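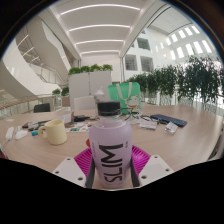
The lavender bottle with SLIM down the front.

I only went to the Kangate Finance Forum for the lunch. My boss at Sallell had bought two passes, then decided she'd rather have the day at home, so I ended up on an early train with a lanyard in my pocket and no idea what open banking was. I've worked in payments for years. You'd be amazed how long you can nod.

The hall had seats for 747 and they'd filled most of them. Trorkon, the big payments lot, had the front rows roped off for their own people, who all wore the same blue socks. I sat near the back beside a man eating crisps very slowly so they wouldn't crunch.

The star turn was supposed to be Arellano, a talking money adviser that lived on a big screen and had its own dressing room (I saw the sign on the door, I promise). It was going to take questions from the floor about the future of saving. Somebody asked about pensions and it gave a lovely answer, very smooth, all about starting early. Somebody else asked about cross-border fees and it was smooth about those too.

Then the microphone came down our row. The crisp man shook his head and passed it to me, and I panicked. I couldn't think of a single clever thing — so I asked what I'd been worrying about on the train.

"I've got £653 in my current account," I said, "and my sister wants to borrow most of it. Should I let her?"

People laughed, quite kindly. Arellano didn't say anything for a bit. The little blue line on the screen went flat and then wobbled.

"Has she asked you before?" it said.

I said yes, in February, for the car.

"And did she pay you back?"

I said she had, all of it, in an envelope, with a card that had a badger on it.

"Then I think you decided before you got here," it said, and the chairman jumped up rather quickly and thanked everyone and said there was coffee.

I had the coffee. Two of the sock people came over to ask if I was a plant, which I took as a compliment, and a woman from a building society wanted to know more about the badger. Lunch was salmon and those tiny potatoes. I had seconds.

On the train home I got my phone out and sent my sister the money. She rang before we'd even left the station, wanting to know what had taken me so long.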